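Home | Stay | Eat & Drink | Getting Around | What's On | Maps

Travel News > Small Towns & Day Trips

Print this page | E-mail to a friend

Plevville opens its riverside trail all the way to Jendevgate

7 July 2020

Good news for anyone who has ever stood on the old bridge at Plevville and wished they could keep walking! The riverside trail now runs the whole way to Jendevgate, with the last stretch along the Tapia open to walkers and cyclists as of this week. You can leave one town after breakfast, eat lunch beside the water and be in the other town in time for a late afternoon coffee, and you never have to set foot on the highway.

The missing piece was the bend below the sawmill, where the old path simply gave out in a patch of nettles. Locals knew a way around it through the fields. Visitors mostly turned back, and a good many of them never saw the prettiest part of the valley. Now there's a raised boardwalk through the wet ground and a packed gravel surface on either side of it, wide enough for two bikes to pass comfortably. On the Plevville side the first part is also fine for strollers, as far as the picnic meadow.

"I've been sending people along this river for years and always had to tell them where to stop," said Drita Halilović, who runs the visitor office in Plevville. "This morning a couple came in and asked how far they could go, and I got to say Jendevgate. I think I said it twice."

From the Plevville end, the trail starts behind the market hall and drops down to the water by a flight of stone steps (cyclists should use the ramp on Mill Lane). It follows the left bank past the allotments, then ducks under the railroad and comes out in open country. The poplars along here are full of orioles early in the morning. After the picnic meadow comes the boardwalk, then a long shady section under the cliff, and finally the orchards, where the path rises a little and you get your first look at the Jendevgate church tower with its crooked weathervane.

The climb through the orchards is the only real hill on the route. It's short, and there's a bench at the top with a view back down the whole valley, so take your time. In October, when the apples are in and the poplars have turned, this is going to be a spectacular place to sit. 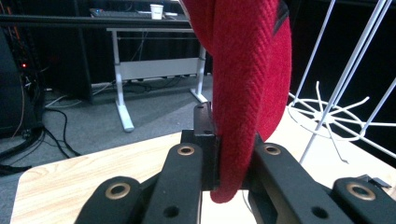

Jendevgate is well worth the walk at the far end. The town is smaller than Plevville and a good deal sleepier, with a sloping square, a covered fountain and narrow streets that run down to the river like gutters. Most of the shops are on the north side of the square and stay open through lunch in summer. Knitting has been a winter trade in these hills for generations, and you'll still find it on the shelves in July. The bakery two doors up from the fountain sells a plum turnover that is gone by noon on most days, which is a fine argument for starting early.

Next to the church is the little Plivness museum, two rooms above the former post office, named for the hamlet upstream that was abandoned after a flood. It has ferry ledgers, school photographs, a beautiful painted sleigh and a wall map showing where every house in the hamlet stood. The person at the desk will happily point out which families went where. Allow longer than you think you'll need, and ask to see the drawer of hand-drawn fishing licenses.

Tianyou Tang, who rents bikes from a yard near the Jendevgate bus stop, rode the full route on its first morning and came back delighted. "The surface is great, even on ordinary tires," he said. "The boardwalk rumbles a bit, and my daughter made me go back and do it again." He has 79 bikes this season, including cargo bikes and a few with child seats, and hopes to arrange a drop-off point in Plevville so that people can ride one way and take the bus home. Until that's settled, rentals need to come back to the yard before closing.

The bus itself is easy. It stops at the market hall in Plevville and at the foot of the square in Jendevgate, and the last one back leaves early in the evening. Check the board at the stop before you set off, as the summer times are different from the ones printed on last year's map. Drivers accept small bills and coins only. Folded bikes can ride along, full-size ones can't.

There is drinking water at the picnic meadow and again at the fountain in Jendevgate, but none in between, and the section past the cliff has no shade once you reach the orchards. Bring a hat. Dogs are welcome on a leash for the whole distance. Please keep them off the gravel bars, where plovers nest until late summer, and don't be tempted to cut through the orchards, however good the cherries look over the fence. There's an honesty box with fruit for sale at the second gate.

Swimming is allowed at the meadow, where the river is slow and there's a proper beach of flat stones. Below the boardwalk the current picks up and the bank is steep, and signs ask people to stay out. The water comes straight down from the mountains, so even in a hot week you'll probably hear a lot of shrieking.

Trail markers are green with a white wave. They're set at every junction and look very smart, although one near the railroad underpass was pointing toward the gravel pit when we walked through. Keep the river on your right leaving Plevville and you'll be fine. A new folding map covers the route and several side paths, including the loop up to the chapel and the steep shortcut to the upper bus stop. The first 100 copies are free at the visitor office and nearly half were already gone by the time we picked up ours.

For overnight stays, Plevville has the wider choice, with two guesthouses on the market square and the campground just across the bridge. Jendevgate has rooms above the café and a handful of farm stays in the hills behind town, a few of which will collect you from the square if you call ahead. Walkers who want to do the trail in both directions should think seriously about a night there. The evening light on the cliff is lovely, and the morning walk back, with the sun coming up the valley and the orioles going, feels like a different path.

The visitor office in Plevville is open every day through the summer. Ask for Drita, and ask her about the chapel loop too.

Filed under: Walking, Cycling, River Towns

Print this page | E-mail to a friend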